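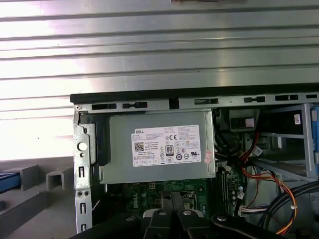 Cleaning the dust out of an old desktop PC

Posted 25/03/2018 by Fletcher Hinds

Quick one. Third person this month asked me why their tower sounds like a hair dryer. It's dust. Do this twice a year, I do mine in spring and again in November before the heating goes on.

What you need

Phillips screwdriver, medium. Can of compressed air, or a small electric blower. Soft paintbrush, clean, never used for paint. Cotton swabs. Rubbing alcohol, the strong kind. A cup for screws. Old sheet if you're doing it indoors (do it outdoors).

No vacuum cleaner inside the case. Static. People argue with me on this, fine, your computer.

Step 1. Shut down and unplug

Full shut down, not sleep. Switch on the back to off if there is one. Pull the power cord, then everything else. Take a picture of the back with your phone first so you know what went where. Then hold the power button in for 5 seconds to drain what's left.

Step 2. Side panel off

Usually two thumb screws at the back, slide and lift. Some older office machines have a latch or lever instead. If it wont move don't pry, look for a third screw. Screws in the cup. Touch bare metal on the case before you touch anything else and keep touching it every so often.

Step 3. Look before you blow

Check for plugs hanging loose, fat or leaking capacitors, chewed wires. Nhàn Từ found a mouse nest in hers. If a capacitor is bulging, stop, dust is not your problem.

Step 4. Fans

Hold the blades still with a finger or a swab. Every fan, every time. Air spinning a fan too fast can wreck the bearing. Short bursts, can upright. Tip the can and you get freezing liquid on the board, wait for that to dry off completely before going on.

Start with the processor fan, dust packs in between the fan and the metal fins underneath and you can't see it from above. Go in from the side. Brush, then air, then brush.

Step 5. Power supply

Blow in through the vents from outside and inside. Do NOT open it. Ever. Holds a charge after it's unplugged and it can kill you. If it's so clogged that air won't shift it, buy a new one. I put a Pleltar in my last build, quiet enough.

Step 6. Drives and cables

Dust sits on top of the drives and along the flat cables. Brush it down toward the bottom of the case.

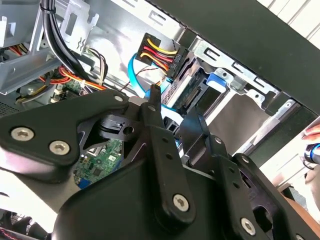
Push each plug back in after, both ends, firm with your thumb. Half the "I cleaned it and now it's dead" mails I get are a drive cable that came halfway out. Same with memory sticks, press until the clips click.

While you're there bundle the spare cables with a twist tie and get them away from the fans. Air has to get from front to back.

Step 7. Filters and front grille

Pop the front off if it comes off. Foam filters get washed in warm water, a drop of dish soap, squeezed, left to dry overnight. Yes overnight. Yu-ting Chou asks if a hair dryer is ok, no, it warps the frame.

Step 8. Close up and test

Panel on, cords back, power on. Listen. All fans turning? Good. Rattle means a cable is touching a blade, shut down and go back in. No picture on the screen, reseat the memory and teh video card before you panic.

How often

Pets or smokers in the house: every 3 months. Carpet: twice a year. Tower on the floor: get it off the floor, even a couple of bricks helps.

Next time, changing thermal paste. Hằng Khổng has lent me a dead board for it.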